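Week 6 handout: notes to go with our visit to the Jonara open day

Welcome back, everyone, and thank you for being so patient with the bus. These notes are for those of you who came along to Gikutthorpe and for the handful who couldn't, and I'd like you to read them before the tutorial, where Remzi Kaplan will be taking the first half while I'm marking. Bring your own scribbles as well, however messy - they're often more useful than mine.

The part of the program that matters most for this unit is the two-arm bench in the Jonara building, which Mateja Jurić and Paloma Holloway ran for us after morning tea. Mateja began with the question I keep putting to you in lectures: why use 2 arms at all? For a great many jobs one arm is cheaper, quicker to set up and much easier to keep out of its own way. A second arm starts to earn its place when an item is long for its width, or slides about when it's pushed from one side, or has to be turned over in the air.

Shop packaging is a lovely teaching case for all of this (I know a few of you were hoping for something more glamorous!). A carton has flat sides and a predictable shape. A blister pack is slippery, bulges on one face and has a hanging tab that likes to catch on its neighbours. Put several in a heap and the arms have to sort out which edge belongs to which pack before they can take hold of anything. Paloma's advice was to begin with the item on top and be modest about everything underneath it.
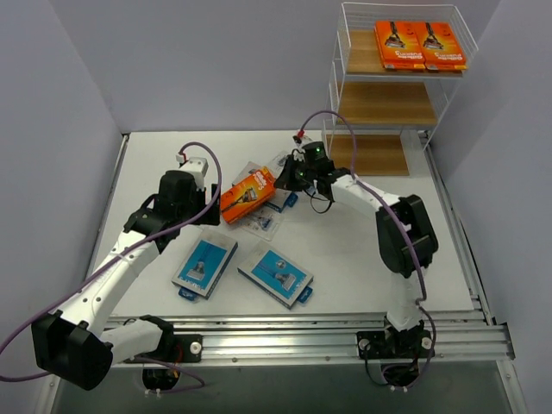
Somebody asked about cables, and I was so pleased, as it's the sort of thing that never makes it into a textbook. A cable running out to a gripper needs enough slack for the wrist to turn, but every bit of slack is something that can snag on a shelf or drift across the work. Please have a think about how you'd route yours in the Ustard assignment, and draw it in on your sketch this time.

For the tutorial, please write 60 words on each of these:

Where should two arms take hold of a flat pack, and what changes if it's lying on other packs?

How would you place an item on a wire shelf without knocking the ones already there?

When would you send one arm home and let the other finish?

The longer reading is the Obradović chapter, and Salamatu Nutsugah has left copies in room 2082.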